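Szűcs Cup Weekend Sends Flandberg Volleyball Into Conference Play on a High

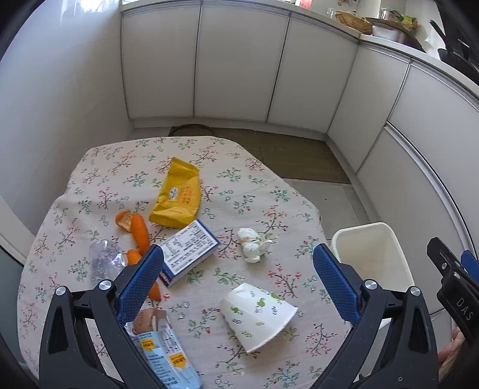
Flandberg College Athletics | Women's Volleyball

Sep 10, 2024

What a weekend! Flandberg came home from the Szűcs Cup with two wins in three matches, a second-place finish and a much better idea of what this team can be when the passing holds up. The trophy stayed with Jirwood on set ratio, and yes, that stings a little, but the Herons played the best volleyball we have seen from them this early in a season.

The opener against Birkitz went the full five sets and could have gone either way at least a dozen different times. Flandberg took the first, 25-21, behind a long serving run that turned a tie into a comfortable lead. Birkitz answered by serving short and deep, short and deep, until our passers were leaning the wrong way, and the next two sets went to the visitors. The fourth set was where the match turned. Down 15-19 and one bad stretch away from losing, the Herons went to a double substitution in the back row, dug everything that came over the tape and scored seven of the next eight points. The fifth was tied at 13 when our freshman outside hitter found the back corner with a roll shot, and a stuff block on the next rally finished it, 15-13.

If you were in the gym for that last block, you know how loud it got. If you weren't, the replay is up on the athletics page and the final set is worth your time all by itself.

Match two, against host school Szűcs, was a calmer afternoon. Flandberg won in three, 25-17, 25-19, 25-22, and got everyone on the roster into the match. The middles were terrific. We ran the quick set on nearly every good pass in the first two games, and once Szűcs started committing a blocker to the middle, the pins had all kinds of room. Our setters split the match and both looked comfortable, especially on the out-of-system balls that gave us so much trouble last fall. The third set got bumpy (four service errors in a row, two of them into the bottom of the net) but the lead held.

Then came Jirwood, who had not dropped a set all weekend and looked every bit like a team that went deep into the postseason last year. They are tall, they serve hard, and their libero seems to be standing wherever you decide to hit. The Herons lost the first two sets, 25-18 and 25-20, and a lot of teams would have gone quietly after that. We took the third, 25-23, with our best defensive set of the season so far. There was one rally near the end with a pancake dig, a ball chased down behind the scorer's table and a free ball that Jirwood hit long, and the whole bench was halfway onto the court before the whistle had finished. Jirwood closed it out in the fourth, 25-21. A loss is a loss, but we would love to see them again in May if the two programs can agree on a spring scrimmage date.

Szűcs beat Birkitz in the early match on the last day, which sorted out third and fourth.

Two Herons were named to the all-tournament team, our senior libero and our sophomore middle, and both earned it. The libero passed well against three very different serving teams and barely came off the floor. The middle was a handful from the first rally of the weekend to the last, and her slide attack, which she spent most of the summer working on, is now something opponents have to plan for.

A few notes from the coaching staff's review, for those of you who like this kind of thing as much as we do:

Serve receive was good against Birkitz, very good against Szűcs, and shaky in the first two sets against Jirwood. The fix in the third set was simple. We went from a three-passer pattern to four and gave up a little on offense to get cleaner first contacts. Expect to see both looks this fall.

Blocking is ahead of schedule. The footwork on the right side has come a long way since preseason, and the communication between the middles and the pins is night and day compared with the first week of practice.

Service errors are too high. Everyone knows it. The team wants to keep serving aggressively, and nobody on staff wants them to back off, so practice this week starts and ends with serving under pressure.

The travel party was great, too. Our fans filled most of the visitors' side for the Birkitz match, and the pep band kids who made the drive on their own had the place rocking between sets. Thank you! The players noticed, and several of them mentioned it on the bus home.

Now for the part we have been waiting for all summer. Conference play opens at home, with Birkitz coming to our gym for a rematch that should be every bit as tight as the first one. The first 200 students through the door get a green Herons T-shirt, so come early, put it on and sit in the section behind the home bench. Doors open an hour before first serve. Admission is free with a college ID, and children under 13 get in free with an adult.

Youth clubs are welcome to sit together in the upper rows on the south side. Email the athletics office ahead of time with your group size and we will rope off seats for you. Players will stay on the court after the match to sign posters and hit a few balls with the kids, which was a huge success last season and ran so long that we had to turn on the parking lot lights.

The junior varsity squad plays right before the varsity match, so you can make a full evening of it. The JV group is young and a lot of fun to watch. They scrap for everything, they celebrate every point like it's the last one, and a couple of them are already pushing for varsity minutes.

Practice is open to season ticket holders during the week leading up to the match. Use the side entrance by the training room, stay off the court surface in street shoes, and please keep phones on silent while drills are running.

Season tickets are still available at the box office window and through the athletics page. Parking in the north lot is free after classes end for the day. The match will be streamed for anyone who can't be there, with student broadcasters on the call.

Go Herons!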